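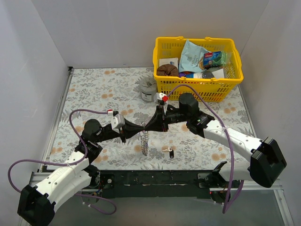
Home Reviews Kitchen Workshop Robots Archive Search

Two-Arm Home Robots and the Small Metal Problem

Most of what I review on this site has a motor and one job. A home robot is sold as having every job, and that makes it hard to score. Zendcombe wants buyers to picture laundry and dishes. I wanted to know about the junk drawer, where my own household loses the most time.

The package I reviewed is the Zendcombe two-arm tabletop setup running the Ollow task software. I scored it on 4 chores: sorting packaged goods, folding cloth, picking up keys, and handling chain. Each is scored out of 5. The last two are the ones I care about. A box of crackers keeps its shape when you grab it. A chain doesn't, and neither does a ring of keys.

Packaged goods went well and got a 4. Bags and boxes give the fingers plenty to hold, and a sloppy grip still counts as a grip. Folding got a 2. Towels came out as something you could put on a shelf if the shelf had a door.

Keys are harder than I expected. The trouble is less in the closing of the fingers than in deciding where to close them. Keys lie flat, they overlap, and pulling on one brings its neighbors along. Split rings are worse. They are thin, they hook into each other, and a person separates them mostly by feel, with a fingernail.
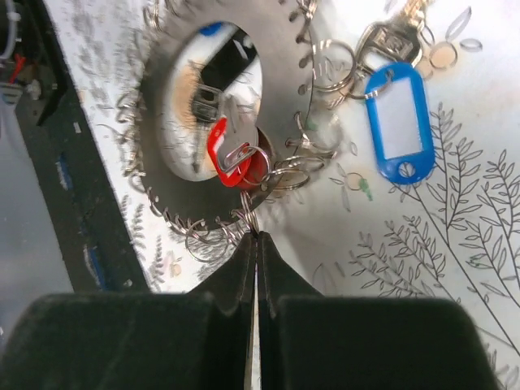 Feel is the part that's missing. The Ollow software leans heavily on what it sees, and when the fingers get close to a small part they also hide some of it. I do the same thing with my own hands, but my fingertips take over at that point. Keys got a 2 from me, and I was tempted to go lower.

Chain was the best surprise. Passing it from one hand to the other is a sensible way to work along its length, and two arms are worth the extra table space for that alone. I would not buy a single-arm unit for this kind of chore. The weak point is the handoff. Both grippers have to agree on when to let go, and a few links are a very small target. I gave chain a 3.

Setup took me most of a Sunday. The manual is clear on mounting and poor on cables. Leave more slack than it tells you to, then check that nothing snags when the arms reach all the way in. You will also want a table you don't need for anything else.

I have also used the Travotix sorter, which is cheaper and handles boxes as well as this does. It has no answer at all for chain or keys. If your chores are mostly groceries, buy that one and keep the difference.
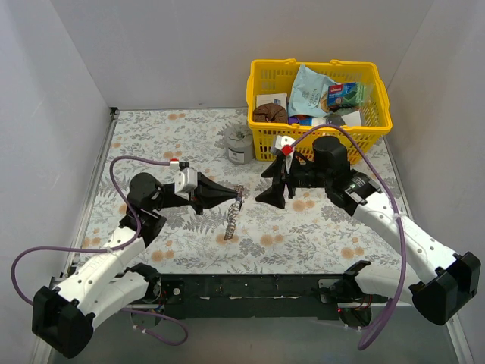

Elango Annamalai thinks I'm too generous on chain. Holding one end is the easy half, he told me, and he won't call it a chore done until the thing is untangled and put away where it belongs. By that standard I'd have to drop it to a 2, and I can see the case for it.

Can machines do household chores yet? Some of the big, dull ones, slowly, if you set up the table for them. For small metal parts I would still use my hands. I'd look again after the next Ollow update, mainly for keys.

Comments

Cyril Bloxham
Any word on the Mägi fingertips? I heard they fit the Zendcombe arms and have a thinner edge. That might help with split rings.

workbench_dan
My kids can't sort the junk drawer either so a 2 seems fair

Pat R.
Would have liked to see a noise score. We're in an apartment and the sorter we had was loud enough to hear in the hall.

Contact | Privacy | Copyright, all rights reserved | Back to top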